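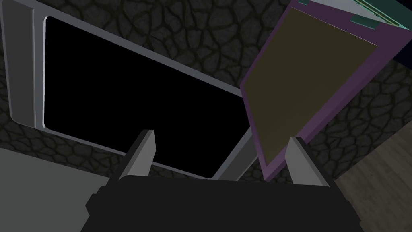

Attachment 1: open gripper, gray fingers on a black body

Ticket: Nightly sync to Skamlow stalls at 78 percent
Status: Resolved, one follow-up open
Priority: Normal
Component: Troton sync service, Shim helper
Opened: 14 November 2020

Summary

The nightly job that copies the shared project folders from the Skurkbridge office to the Skamlow office stops making progress at 78 percent. The job does not fail. It stays in the "running" state until the next scheduled start, at which point the scheduler skips the new run because the old one still holds the lock. No alert is sent, as alerts are only tied to the "failed" state.

Users in Skamlow see old versions of some folders. Folders early in the alphabet are current. Folders late in the alphabet are not.

Environment

Source: file server, Skurkbridge
Target: file server, Skamlow
Link: site-to-site tunnel, 200 Mbps both ways
Sync: Troton service on the source, Shim helper on the target
Schedule: every night, full compare, changed files only

Steps already taken by the reporter

Restarted the Troton service. Restarted the source server. Cleared the lock file by hand and started the job again. In each case the job ran normally and then stopped at the same percentage.

Log

Entry 1
Asked for the service log and the queue list. The queue list shows 2,721 files pending. The first file in the list is the same on three nights in a row, so the queue is stuck on one item and everything behind it is waiting. The service log has no errors. It has one line per minute reading "waiting for helper".

Entry 2
Checked the link first, as it was the quickest thing to rule out. Copied a large archive by hand from source to target. The copy finished and the checksums matched. Speed was normal for this line. Large pings with fragmentation turned off also went through at the size the tunnel is set for. The link is fine.

Entry 3
Checked disk space and quotas on the target. Plenty of room on the volume, and no quota on the sync account. Checked that the sync account can write to the folder that holds the stuck file. It can — a small text file was created and deleted without trouble.

Entry 4
Reporter asked whether antivirus on the target could be holding the file open. Excluded the staging folder from scanning and ran the job again. Same stall. Exclusion removed.

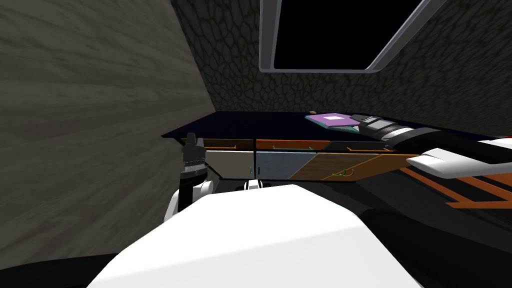 Entry 5
Turned on verbose logging for Shim on the target. This has to be done in the helper's own settings file, and the helper must be restarted afterward. The verbose switch in the Troton console only affects the source side, and the console gives no hint of this.

With verbose logging on, the helper writes the following when it reaches the stuck file:

stage: name ok
stage: temp create refused, will retry
retry interval 60, retry limit 0

A retry limit of 0 means no limit. The helper asks the service to wait, the service waits, and the cycle repeats. This matches the one line per minute in the service log.

Entry 6
"Temp create refused" did not fit with the result from Entry 3, where a file was created in that same folder. The difference is the name. Shim writes each incoming file under a temporary name first, made from the final name plus a suffix, and renames it when the transfer is complete. The full path of the stuck file on the target is 251 characters. With the suffix added, the temporary path is over the limit the helper can handle. The final path alone is within it, so the name check passes and the problem only shows up at the next stage.

Entry 7
Asked the reporter what changed before the first stall. The target share had been moved one level down, into a new folder with a long name, during a cleanup of the Skamlow server. Every path on the target got longer by the same amount. Most files had enough room. The ones in the deepest project folders did not.

Entry 8
Workaround applied. Renamed the new parent folder on the target to a short name, updated the target path in the Troton console, cleared the lock and started the job by hand. The stuck file went through. The queue drained and the job ended in the "completed" state.

Entry 9
Set the retry limit in the Shim settings file to 5. After the fifth refusal the helper now reports the file as skipped and the service moves on. Tested with a dummy file in a very deep folder. The file was skipped, the rest of the job finished, and the skipped file was listed in the report. Dummy file removed.

Entry 10
Reporter confirms that Skamlow folders are current and that the scheduled run completed the following night. Verbose logging turned off again, as it fills the log partition on the target quickly.

Cause

Target paths too long for the helper once the temporary suffix is added, together with an unlimited retry setting that kept one refused file from ever being skipped.

Notes for similar tickets

Compare the first item in the queue list across several nights before restarting anything. Restarting the service rebuilds the queue and removes the older lists.

Progress is measured by file count — a stall at a fixed percentage therefore points to a fixed file.

Open follow-up

Alert on jobs that stay in "running" past the next scheduled start. Moved to a separate ticket under monitoring.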